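Bench Safety and Practice Working Group
Minutes, May meeting, Zerthorpe building, room 2

Present: Carola Böttcher (chair), Remedios Zabala (minutes), two from Dudiris, one from Asfaw. Apologies from Gimex.

1. Previous minutes
Accepted with one correction: the speed limit in item 4 should read 200 mm per second.

2. Two-arm handovers
Carola went through the draft rule for tasks where one arm passes an object to the other. Both arms are to slow down before the grippers come within reach of each other, and the first gripper does not open until the operator has confirmed the second one has hold. Dudiris asked if this applies to small items such as key rings. It does -- small items put the fingertips closest together, and that is where tips get bent. 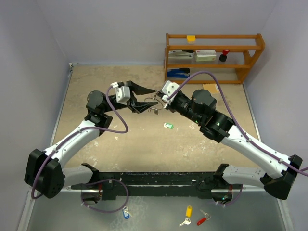 Asfaw wanted a fixed pause written in. Agreed at 2 seconds for now, to be looked at again after the next set of trials.

3. Cables
The draft says gripper cables must have enough slack for full wrist rotation and must not be able to catch on shelves or stored items. Remedios to add a line on checking this by hand with power off. Dudiris thinks clips should be required on every link. Not agreed, carried over.

4. Loose items
Anything not part of the task should be listed on the setup sheet, including items left on the platform in front of the arms. Asfaw said the sheet is already too long at 43 lines. Carola will try to merge the lines on shelves and storage.

5. Stop button checks
To be done at the start of each shift and signed for. Gimex had sent a note asking for weekly checks instead -- turned down.

Actions
Carola: revised setup sheet.
Remedios: cable wording, out to all by Tuesday.
Dudiris: cost of clips for 5 benches.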